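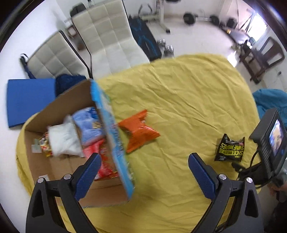 Week 7: Teaching by hand
Notes by Kamrul Barua

Today you get to be the robot's teacher! Pick one small job, say packing groceries into a box, and do it 50 times with the hand-held gripper. Move at a steady pace and keep the fingertips in the camera's view as they close. Change the starting layout between tries (this matters a lot!). Keep your fumbles too, but tag them. Next up is remote control, same job – bring your recordings on Saturday.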